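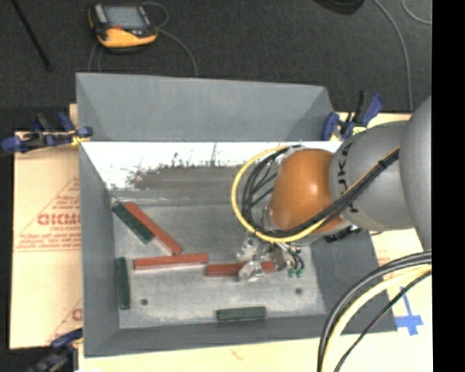
Can a robot do the boring chores at work or at home yet?

A few of them, if the job is the same every time and somebody is close by to sort it out when it gets stuck. Most of the rest are still yours.

I get asked this a lot, mostly by people with a small workshop and a big pile of parts, and sometimes by my sister about her washing-up. So I've written down how I test a chore before anyone spends money on it. You don't need a robot to do it! You need a box, a pair of kitchen tongs, a pencil and an afternoon.

Step 1. Write the chore as one sentence

"Tidy the stores" is no good. "Take the blocks out of the metal bin and put them on the tray" is much better, and you can picture an arm doing it. If your sentence has an "and then" in it, split it up and test each half by itself. At Garkley, where I help out with the packing benches, our first try had five jobs squashed into one line, and we only ever got anywhere with the first of them.

Step 2. Do it with tongs

I know, I know. But put one hand behind your back, pick up the tongs and try to empty the box. You'll find out very quickly which bits are hard. Long rectangular blocks lying on a flat floor are pretty friendly things to grab. A block tucked up against the wall of the bin is a pain, as there may be nowhere for the second finger to go. Tea towels are worse again (you get hold of a corner and the rest comes along for the ride).

Put a cross on your paper for each place you struggled. Ours went down both sides and into every corner.

Step 3. Look at the light

Crouch down and look at the box from where a camera might sit. Bare metal throws light back at you, and a bright strip along the wall can hide whatever is next to it. Colours help a lot. Red and green blocks on a grey floor are easy to tell from the background, but grey brackets in a grey bin had us all squinting. We tried turning off one lamp before we tried anything clever, and I'd tell you to do the same.

Step 4. Make a mess, over and over

Tip everything out, chuck it back in and go again. We did 27 rounds at Garkley, and no, I don't think that's too many. Leave things crossed over each other and pointing any old way. If you straighten them up first you've done the hard bit yourself, and you'll be doing it every morning after that as well.

Step 5. Pin down what shouldn't move

Everything you don't want picked up should stay put. We clamped our bin to the bench after Morenike Danladi knocked it sideways with her elbow and every position we'd written down was wrong. A bit of bright tape on the bench is handy for showing where something goes back to. Check the cables too: wherever the arm reaches, its cables go along with it, so give them room to swing without dragging on the rim.

Step 6. Time the rescues

People time the picking and forget this part. Each time the thing gets stuck, someone has to put down their tea, walk over, make it safe, sort it and start it off again. On one trial in March our rescues took four minutes each, and that wiped out everything we'd gained. Kgomotso Mokgethi now keeps a rescue sheet taped up next to the bench, and it's the first thing I read when I come in.

So what about the house?

Try the same steps in your kitchen. Cutlery from the drainer into the drawer does fairly well until you reach the whisk. Picking socks up off the floor is a maybe. Changing a duvet cover beat me with tongs inside a minute, and I can't say I'm any good at it with two hands.

My own rule is that if I can clear the box with tongs six times running, with no help and no tidying first, I'll go and ask for a demo. I take my own box of bits along with me too, and I tip it in myself.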